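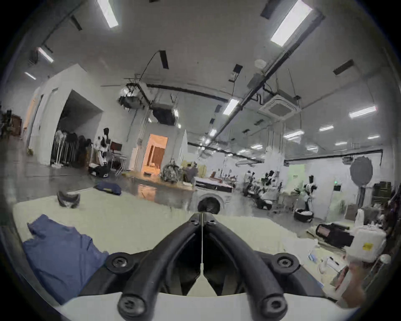 Search this guide

Setting up your stand at the Flokham Show

4. Check in at the Karnden gate and collect your two passes.
5. Find your pitch number on the peg – stands 1 to 158 are on the main avenue, and it's a lovely spot!
6. Park on the grass behind your pitch, unload, then move your vehicle to the field.
7. Plug in and test your lights.

Note: each pitch has one socket, up to 3000 watts.

Caution: never run cables across the avenue.

Filed under: County shows, Traders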